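4. Setting the clock and timer on your Dirley over-the-range microwave

4.1 Close the door. The clock ignores you otherwise – it has standards.

4.2 Hold CLOCK for 2 seconds, then enter the time. 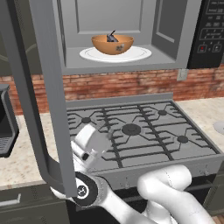 Fig. 11. Door open, bowl centred on the turntable.

4.3 Press START. If the colour of the display changes to amber, begin again at 4.1.
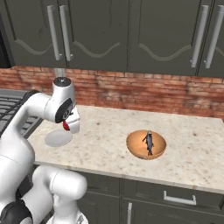
4.4 For the timer, press TIMER and enter the minutes.

CAUTION: The timer doesn't switch off the cooktop. Dinner remains your responsibility.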